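Stikholm letter blocks and mini whiteboard

I've had this set in since October and I love it. The board has a bright pink frame with lovely rounded edges, and you just write your word on it in marker and hunt for the letters.
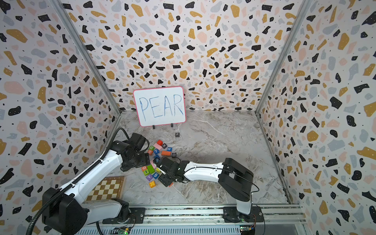
Kirkach Spelling Club

We did PEAR, with the P on its own little black tile and the rest to find in the heap. Coloured cubes and tiles all mix together fine! To borrow it, ask Omolara Bako before Tuesday (it's shelf 56, next to the paints).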